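Longo

Natural dye recipes for cloth and yarn, in plain CSV

Longo is a collection of 300 dye recipes that home dyers have worked through and written down, all in one format so you can sort them, search them and compare them. It covers 88 plants, plus cochineal and lac, which are insects and get their own file. If you have ever stood over a pot of onion skins wondering why your orange came out brown, I think you'll have fun in here.

The recipes started as a box of index cards kept by Maysoun Atallah, who taught evening dye classes in Sukstead. I typed up the first batch one September, got hooked, and started writing to other dyers asking for theirs. They said yes! Some of them sent notebooks.

What's in the folder

recipes.csv – one row per recipe, 22 columns
plants.csv – common name, Latin name, part used, when to pick
insects.csv – cochineal and lac
mordants.csv – alum, iron, tannin, and the short list of others people used
notes/ – longer write-ups, one text file per recipe where there was more to say
tools/check.py – looks for missing fields and weights that can't be right
CHANGES.txt

Getting started

Open recipes.csv in any spreadsheet program. The file is UTF-8 and uses commas, with double quotes around anything that has a comma inside it. If your program shows odd characters in the French plant names, import the file instead of double-clicking it and choose UTF-8 from the list.

The columns you'll want first are plant, fiber, mordant, dye_wof and color_words. The last one is whatever the dyer wrote, word for word. Please don't clean it up. "Wet moss" and "army blanket" are both in there for shades of olive and I love them both.

About weights

Everything is given as a percent of the dry weight of the fiber, which dyers shorten to WOF. So a dye_wof of 40 means 40 grams of dye plant for every 100 grams of dry cloth. Weigh the cloth before you scour it and write the number down someplace you won't lose it. I've used the back of my hand.

Fresh and dried plants are not the same thing. The state column says which one the dyer used. Howard Ackroyd went back through all of his goldenrod rows to fill this in, and those rows got so much more useful once he did.

About greens

There are very few plants that give a good green in one pot. Most of the greens in Longo come from a yellow dye with indigo over it, or from a yellow dye with a bit of iron added near the end. The iron ones lean toward olive and khaki, and they are lovely on linen. Weld with iron is the one I'd tell anyone to try first. Goldenrod with iron is a close second and you can pick it by the roadside.

Go easy on the iron. Too much of it makes wool harsh and can weaken silk, and the color goes dull fast. Use a separate pot for it, too, since traces of iron will gray down the next yellow you make.

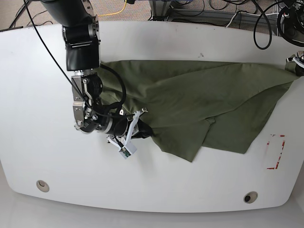 Can I use a cotton recipe on wool?

You can try, but expect a different color and change the mordant step. Cotton and linen usually need a tannin before the alum, while wool takes up alum fine without it. Wool also has to be heated and cooled slowly or it will felt. Filter the fiber column for "wool" first and see whether somebody has already done the plant you want.

How recipes are checked

Every recipe gets read by someone who didn't send it. Kavitha Reddy reads the cellulose ones (cotton, linen, hemp) and I read wool and silk. We look for missing weights, mordants that don't make sense for the fiber, and steps that skip a rinse. When something looks off, we write back and ask. If the dyer can't remember, the field stays blank and the row gets a "u" in the flag column.

We don't dye every recipe ourselves. I wish! The tried_by column tells you whether anyone besides the sender has made it, and that's worth looking at before you commit your good cloth.

Known gaps

Water is the big one. Hard water brightens weld and turns madder toward red, and soft water can leave both of them kind of flat. Only a small share of the rows say anything about water. If you know yours is hard or soft, please put it in!

Cloth shape and handling are another gap. A lot of uneven dyeing comes from the way the piece went into the pot – folded, twisted, or jammed against the side – and dyers rarely write this down. Cyril Gosling's rows are the happy exception. He notes how he opened each piece up after the mordant bath and how often he turned it, and his results are some of the most even in the set.
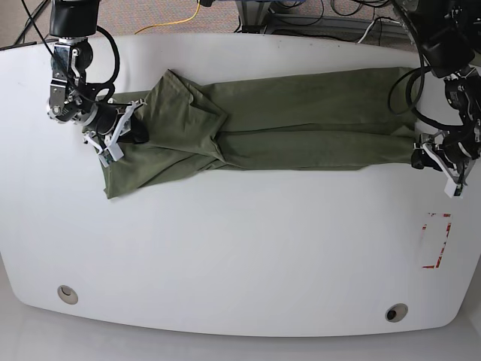
He also lets each piece cool in the dye bath overnight, which he marks in the rest column as "on". Other dyers wrote "overnight", "till morning" and "slept on it", and all of those have been changed to "on" as well. Rest times shorter than that are in hours.

Lightfastness is patchy. Tracey Furnival taped strips of her samples in a south window with half of each covered, and her notes are in the light column using plain words: held, faded a little, faded a lot, gone. Turmeric is "gone". It's such a happy yellow, so use it for something you don't mind re-dyeing.

Most of the dyers are in cool, wet places, so desert and tropical plants are thin. I would be thrilled to get more.

Safety, short version

Keep dye pots and spoons out of the kitchen for good. Wear a mask when you measure powders. Work where air moves. Chrome, tin and lead recipes were sent in and we left them out, and we'll keep leaving them out. Copper rows are marked in the flag column with a "c"; don't pour those baths down a storm drain.

Some plants in plants.csv look a lot like others that will hurt you. Longo is not a plant guide, so check with a real one before you pick.

Sending a recipe

Copy template.csv, fill in what you know, leave the rest blank, and open a request on the Gitberg page. If that sounds like a pain, type it up any way you like and attach it as a text file. One of my favorite rows came in as a scan of a grocery receipt with walnut notes on the back.

Please send failures. A recipe that gave beige is still a recipe, and there's a result value for it ("beige"). It is currently the fourth most common one.

Names and sharing

Dyers are listed by name in the sender column only if they asked to be. Everyone else is "anon". You can copy, change and share any of this, including in paid classes, as long as you keep the sender names that are there and say where it came from.

To do

Split madder by root age
Add the black walnut rows from the Sitmont notebooks (typed, not read yet)
Pick one spelling for "woad" entries where people wrote "isatis"
Ask Howard about the missing alum weight in his tansy row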